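Spent my Saturday at the Hirnell open day, because I am a person who sees the words "robots, free parking" and gets in the car. Thread.

Hirnell has the back half of an old carpet warehouse on Ocampo Street. There's a sign. The sign is a sheet of printer paper in a plastic sleeve, and it points at the wrong door. I met a very nice man who repairs boilers.

Got in at 11, the right door this time. Name tag, waiver, a cookie. The waiver was longer than my mortgage paperwork. The cookie was fine.

I had come expecting a robot to do something while I stood behind a rope. What they mostly show you is the part before that, where a human being does the chore by hand, with grippers, over and over, so that a machine can learn from the recordings later. I've had jobs like this. They didn't give out cookies.

Our guide was Flor Bedoya, who runs the collection side and talks at the speed of someone who has given the tour already that day and has another one coming. She calls each recorded try an "episode." Pick it up, put it in, let go, done, episode. Nobody's going to binge it, but the vocabulary is nice.

The task at the first table was bagging. Soft thing, clear plastic bag, one gripper per hand. I have bagged my own groceries for most of my adult life and I went in cocky.
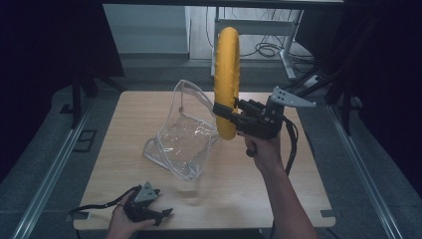 The trouble with a plastic bag, Flor says, is that it's a different shape every time you look at it. A box stays a box. A bag has moods. You get one side open and the other side lies down for a nap.

The trouble with soft things is that they give when you squeeze them, so you squeeze harder, and then you've got a firm grip on something pointing the wrong way. I wrote that down as a robotics note. It may also be parenting advice.

They let visitors try. You get 2 minutes. A kid in a dinosaur sweatshirt went ahead of me and was, I'm sorry to report, excellent. Calm hands. No trash talk. Her father filmed the whole thing and looked ready to quit his job and manage her.

Then me. Here is what I learned about holding a gripper: your wrist thinks it's still in charge. It is not in charge. There's a whole extra hand on the end of it now, and that hand has its own opinions about where the table is.

I dropped everything I was given. I dropped one thing I hadn't been given.

Flor told me failed tries are useful too, as long as somebody labels them as failed. I said I could supply a lot of those. She said people say that on every tour.

Second stop was Segundo Valderrama, who keeps the hardware alive and clearly preferred the hardware to us. He had a mug that said DREMSKA on it. I asked if Dremska was a robot. It's a bowling alley. He's in a league.

Segundo's subject was wear. Everybody asks him about the software, he says, and he couldn't care less about the software. He cares about the inch or so of material that touches the thing you're picking up, because that's where all the arguments happen.

He gave a full speech on finger pads. Smooth ones slip. Grippy ones grip, and then they keep gripping when you want them to let go, and plastic film is the worst for it. He has a favorite glue. He would not tell us the glue. 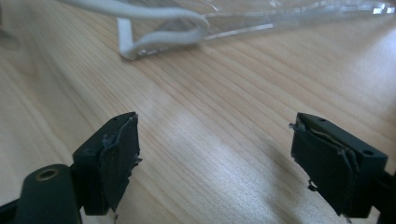

Somebody at the back asked: do you have to throw out the recordings you made with old pads?

Segundo's answer: you keep them, because a robot out in the world is going to have worn pads too, and it had better know how to cope. What you can't do is forget to write down when you changed them.

He writes it down in a paper notebook. Place full of computers, and the pad history of the entire operation is in a spiral notebook with a coffee ring on the cover. I felt very safe.

The software that sorts all the episodes is called Flultonon. I asked Flor what it stood for. She said it doesn't stand for anything, all the good names were taken. I believe her. I've tried to name a cat.

The bagging count on the whiteboard was 603 when I came in. That's good episodes only. I did not move the number.

Four of us stayed for the Q&A — 4, out of a full tour — and one was waiting for a ride. Her question was the best one though. She wanted to know when it would fold a fitted sheet. Flor laughed for a while and then called on somebody else.

They're doing another open day in December. I'm going. I've been practicing with salad tongs and a bread bag, and my household has asked me to do it in the garage.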